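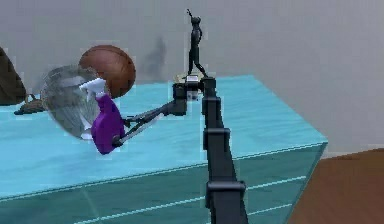
Purple spray bottle.

Cleaning and Storing a Drum Kit at Home

By Hélène Gosselin
Updated Oct 25, 2022

A kit that lives in a basement or spare room gets dirty whether it's played or not. Dust settles on the heads, fingerprints turn dark on the cymbals, and the hardware starts to pit wherever sweat has dripped on it. Most of it can be dealt with in an afternoon using things already under the sink.

Before you start

Take a photo of the kit from the throne and another from the front. If you play with memory locks, tighten them first. If you don't, put a bit of masking tape on each stand tube at the height you like.

Spread an old bedsheet on the floor. Wing nuts, felts and washers disappear into carpet, and a muffin tin is the best thing I've found for keeping them sorted by stand.

What you need

Soft cotton cloths (old T-shirts are fine, cut off the seams)
A clean paintbrush, medium width
Dish soap
An old toothbrush
A spray bottle
Light machine oil
White lithium grease or petroleum jelly

Shells

For wrapped shells, put 200 mL of lukewarm water in the spray bottle with 2 drops of dish soap. Spray the cloth until it's damp and wipe the shell with that. Water sprayed straight at the drum runs in behind the lugs and sits there. Go over it again with a dry cloth.

Lacquered shells want less. A barely damp cloth and then a dry one will take off most marks. Skip furniture polish with silicone in it. It looks good for a week, then it holds dust, and it makes any later repair to the finish much harder. I used Norley cream on an old maple kit for years with no trouble, but try any product on the underside of the floor tom first.

Sticker residue comes off with a little cooking oil left on for a few minutes. Wipe the oil away with the soapy cloth afterwards. Don't use nail polish remover on a wrap. It will melt it.

Inside the drums

If you're changing heads anyway, brush out the inside of each shell with the paintbrush and run a finger along the bearing edge. It should feel smooth the whole way. Small rough spots on bare wood can be rubbed with a little candle wax. Anything you can catch a fingernail in should go to someone with a flat table and the right cutter. Tremblay does mine.

Check the lug screws while the heads are off. They work loose, and a rattle you've been blaming on the snare wires is often a screw in the rack tom.

Tension rods

Wipe the old grease off each rod and put a small dab of new on the thread. Seat them all by finger before picking up a key. If a rod won't turn in by hand, back it out and start again. Forcing it will strip the insert.

Bent rods can't be straightened well enough to be worth the bother. Keep a few spares in the stick bag.

Cymbals

Decide whether you like them dark or bright before doing anything. Polish takes off the patina, and it can take the printed logo with it. Some players think a dirty cymbal sounds warmer. I leave my ride alone and wash the hats.

For a wash, use warm water and dish soap in the bathtub, with a towel laid on the bottom. Follow the grooves with a cloth, round and round, and never scrub across them. Rinse, dry right away with a towel, and stand them on edge until the bell is dry too.

Lemon juice and ketchup both work on tarnish. They also both work on logos.

Small cracks at the edge should be looked at as soon as you spot them. Stop playing the cymbal until that's done.

Stands and pedals

Dust first, then wipe the chrome with a dry cloth. Light rust on chrome comes off with crumpled aluminum foil dipped in water. Use light pressure and dry it after.

Pedals collect carpet fluff around the hinge and the chain. Pick it out with the toothbrush and put one drop of oil on each moving joint. Wipe off what runs out. Too much oil just gathers more fluff – if the footboard leaves a mark on the rug, you've overdone it.

Replace the rubber feet when they go hard. A Bolari foot fits most stands with a 2 cm leg, but take the old one to the shop and compare.

Putting it away

Kits left in an unheated garage suffer most when the weather swings. If you have no choice, put the drums in cases, keep them off the concrete on a shelf or a pallet, and bring the snare inside. Leave the heads at their usual tension. Slackening everything right off for the winter does no good that I've ever noticed.

In a damp basement, run a dehumidifier from June on and keep the kit away from the outside wall. An old sheet over the drums is better than plastic, which traps moisture.

Loosen the snare wires if the drum won't be used for a while. Store cymbals upright in a padded bag with a cloth between each.

How often

Dust weekly if you play most days. Do the stands and pedals every 3 months, and save the full strip-down for when you change heads.

See also: Quieting a Practice Room, Fixing a Stripped Wing Bolt, Rukus Throne Repair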